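Minutes, plant care working meeting, August
Halilović building, second-floor workroom
Start 9:30 a.m.

**Present:** Eckhard Stöcker (chair), Lăcrămioara Ursu, Velimir Stoyanova, Orest Melnychuk (minutes)
**Apologies:** Panagiotis Georgiou

## 1. Previous minutes

Accepted with one correction. Under item 4, the saucer size for the window plants should read 195 mm. The stock list has been changed to match.

## 2. Plant stock

L. Ursu reported 62 pots on the register. Seven are due for repotting before the heating season. The mix supplied by Kikholm drains faster than the old one, and pots already moved into it need a shorter interval between waterings. E. Stöcker asked for the interval to be written on the pot label as well as in the register. Agreed.

V. Stoyanova asked whether the two ferns at the stairwell are ours or belong to Medus. Not known. L. Ursu to check.

## 3. Watering can and bench surface

The meeting looked at the lime-green plastic can at the bench with the black and gold marble-pattern surface.
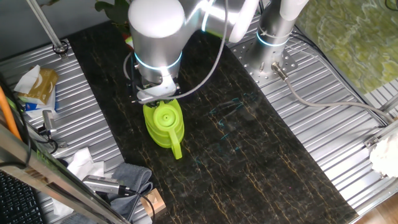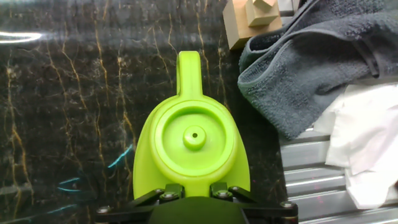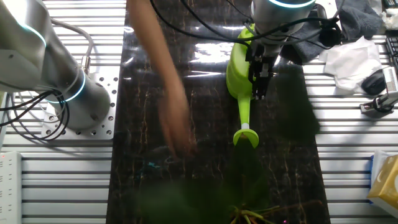
Points raised:

- Spout. The long narrow spout with a sprinkler head suits foliage plants in wide pots. V. Stoyanova considers the spray too wide for anything under 100 mm across and would like a second can with a plain spout for those. L. Ursu would first try the present can with the head taken off. Left open until she has done so.
- Filling. Cans are to be filled at the sink and not from a jug at the bench. Fill to two thirds at most.
- Surface. The dark pattern makes small spills hard to see from a standing position. Wipe along the full length after each round, including the edges, and lift any pot to wipe under it.
- Rails. Water that gets past the surface runs into the slots in the aluminum. O. Melnychuk proposed a raised edge strip. E. Stöcker wants a price before deciding.
- Tissues and cloths. Used tissues go in the bin at the end of each round. Cloths are to be hung up to dry.
- Keyboard and mouse. To be moved to the side table before any watering at the bench. V. Stoyanova noted that this was already agreed in the spring. It stays on the list.

## 4. Supplier

Itach has changed its order form and now wants the room number on every line. O. Melnychuk has redone the template. The open order for saucers and labels goes out on the new form. Liquid feed is held back until the remaining stock has been counted.

P. Georgiou had asked in writing whether the feed can be kept under the bench. The meeting prefers the lower cupboard by the door. The key stays on the hook inside the office.

## 5. Absence cover

L. Ursu is away for the second half of the month. V. Stoyanova takes the window plants and O. Melnychuk the bench and corridor. The register must be initialed on each round, also when no water was given.

## 6. Actions

| Action | Who |
|---|---|
| Add watering interval to pot labels | L. Ursu |
| Ask Medus about stairwell ferns | L. Ursu |
| Try can without sprinkler head on small pots | L. Ursu |
| Price for edge strip | O. Melnychuk |
| Send saucer and label order to Itach | O. Melnychuk |
| Count liquid feed | V. Stoyanova |
| Reply to P. Georgiou on feed storage | E. Stöcker |

Closed 10:20 a.m. Next meeting after L. Ursu's return, same room.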